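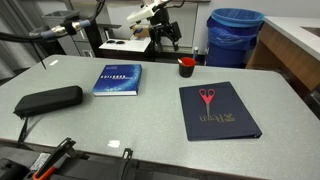
Chegou agosto e com ele aquela poeira fininha que entra por tudo que é fresta, então resolvi juntar aqui os truques que uso para cuidar de livro, papel e miudeza de escritório em casa. Aprendi quase tudo errando, viu? Já perdi um dicionário inteiro para o mofo e chorei feito criança.

Primeira coisa: livro não gosta de pano úmido. Passe um pincel macio (daqueles de maquiagem, largos, servem que é uma beleza) da lombada para fora, com o livro bem fechado, senão a poeira vai toda para dentro das folhas. Capa dura plastificada aguenta um paninho quase seco, mas capa de tecido nem pensar!

Se o livro pegou cheiro de guardado, coloque numa caixa com tampa junto com um potinho de bicarbonato e esqueça lá por uns dias. O pote fica aberto e o bicarbonato não encosta no papel. Eu uso uma xícara lascada que já não serve para café. Tem gente que põe borra de café no lugar, eu tentei e meu livro de receitas ficou com cheiro de padaria velha.

Mofo já é outra conversa. Álcool 70 num algodão bem espremido, só na capa, testando antes num cantinho. Abra a janela e use máscara. 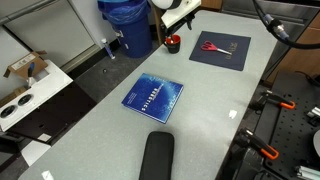
Clube do Capricho – Oficina de Casa e Papel

Agora, tesoura. Tesoura que cortou fita adesiva fica toda grudenta e a gente acha que perdeu o fio, mas quase sempre é só cola. Pingue óleo de cozinha num papel toalha, esfregue as lâminas, espere cinco minutinhos e limpe com álcool. Depois seque muito bem, principalmente perto do parafuso, que é onde a ferrugem adora começar. Para dar uma melhorada no corte, dobre papel-alumínio em várias camadas e corte umas 19 tirinhas (é o número da minha avó, eu obedeço).

E se ainda estiver mastigando o papel, lixa d'água 1000, com a lâmina aberta, passando sempre no mesmo sentido. A 2000 é para o acabamento. Quem me ensinou isso foi o Tariq Rajput, do armarinho Lodhi, que afia as tesouras de costura de meio bairro e não me deixa chegar perto das dele.

Pasta de argola que fecha torta: quase sempre é folha demais. Tire um terço, abra as argolas pelas duas pontas ao mesmo tempo e nunca puxando com os dedos no meio, que entorta de vez. Furo rasgado a gente salva com um quadradinho de fita dos dois lados e fura de novo por cima.

Zíper de estojo emperrado? Grafite de lápis nos dentes, vai e volta devagar. Vela também resolve, só que junta fiapo com o tempo.

Sábado quero testar uma cola de amido para remendar lombada solta. Se prestar, ponho a receita aqui, com as medidas direitinho.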